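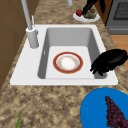
White drop-in sink in a speckled granite countertop.

6/27/26
By Stella Nyaga

The Oseck is an under-sink water filter with a single replaceable cartridge, a mounting bracket and a small meter that counts gallons. I ran one on the cold line for a year, on hard city water, and logged the meter at each cartridge change.

Installation needs an adjustable wrench and a bucket. The supplied hoses are long enough for a shallow cabinet but tight in a deep one. The bracket takes 2 screws. The manual shows the inlet on the left, while the housing is stamped with the inlet on the right. Follow the stamp.

Flow is the weak point. With a new cartridge, a stock pot takes noticeably longer to fill than it does from an unfiltered tap. The first cartridge lasted 813 gallons before the stream became annoying, and the total over the year was 2,589 gallons on 4 cartridges, the last of them still in use. Chlorine taste was gone from the first day and had not come back by the time I changed each one. Scale was unaffected. The box makes no claim to soften water, and the kettle needed descaling as often as before.
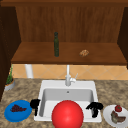
Wooden shelf with a dark side panel at each end.

Spare cartridges should be stored dry and away from the stove. They come sealed in foil, and an upper cabinet is a better place for them than the damp space next to the drain. The meter runs on a coin cell and holds its count when the cell is replaced.
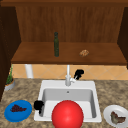
The housing wrench is the part I would redesign. It is thin plastic and flexes under load – mine cracked at the second change. Bent Brynjólfsdóttir, who tested the older model for us, used a rubber strap wrench instead and I now do the same. Grease the O-ring every time, and hand-tighten only.

Oseck plans to ship a stiffer wrench with units sold from July. Existing owners will have to order it separately. Recommended for taste, with reservations about flow. Households that fill large pots often should look at a two-cartridge system.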